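Stenham sorting room – where we are at the end of June

Hello again to everyone at the Naidoo fund! I promised you a proper update once the furniture was in, and the furniture is in, so pour yourself a coffee.

The big thing first: the cabinets are up. We went with the dark brown wood in the end (I know some of you voted for white) and I'm really glad we did, they look like they belong in a house. The drawers are pale wood inside, so small stuff shows up nicely when you pull one open. That was the whole complaint with the old gray bins at Wurnel, where a block could sit in a corner for months and you'd never spot it.

We've also started using the big brown paper mats on the tables. They're cheap, they take pencil marks, and when one gets scruffy we roll out another. I bought a 15 yard roll in the spring and we're still on it.

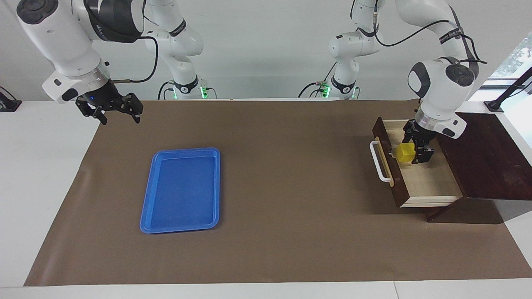
Handles took longer than I'd like to admit. We picked white bar handles, and the first batch from Cirnix came with screws that were too short, so we waited 2 weeks for the right ones. All 41 are fitted now. I like them a lot – there's enough room to get your fingers behind the bar, even with gloves on.

Money: of the $2000 you gave us for fittings, everything is spent except what I've held back for drawer labels. I want to try a few kinds before buying a whole set, as the sticky ones we had before curled up at the corners. Receipts are in the usual folder.

Still to do: the labels, a decent lamp for the far table, and moving the last of the toy blocks and board game pieces over from Wurnel. Small things are going in the shallow drawers and anything bulky stays on the shelves. I'd like the move done before the July visit, but the van is booked solid, so let's see!

Comments (3)

stenham_parent
Love the dark wood. Are the old gray bins going spare? We'd take a few.

blockhead22
Try card labels in little metal holders, ours have lasted years.

mapleandpine
What did you finish the cabinet tops with? Mine mark if you so much as look at them.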